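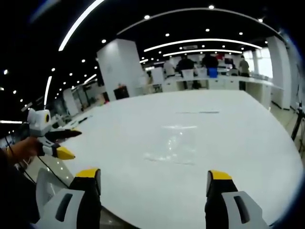
**Can a tiny city car handle a long highway trip?**

I just bought a used two-seater and I love it to bits, but so far I've only driven it across Clorkport. In July I want to take it to Horkbridge and back, 1811 miles all told. Is that asking too much of it?

*Posted by smallwheels*

**hatchfan12**

Go for it! I did 2257 miles in mine last summer and had a blast. Check the tire pressures cold before you leave (the number is on the sticker inside the driver's door), look at the oil, and plan on filling up more often than you're used to, because the tank is small. Crosswinds push it around on open bridges, so keep both hands on the wheel and ease off a little. And parking when you get there is a dream!

**lugnut_lou**

depends on the car. mine's loud over 65

**Flevton Driver**

Great little cars! Pack soft bags, they squash in behind the seats so much better than a hard suitcase. I stop every 2 hours to stretch and feel fine at the end of the day.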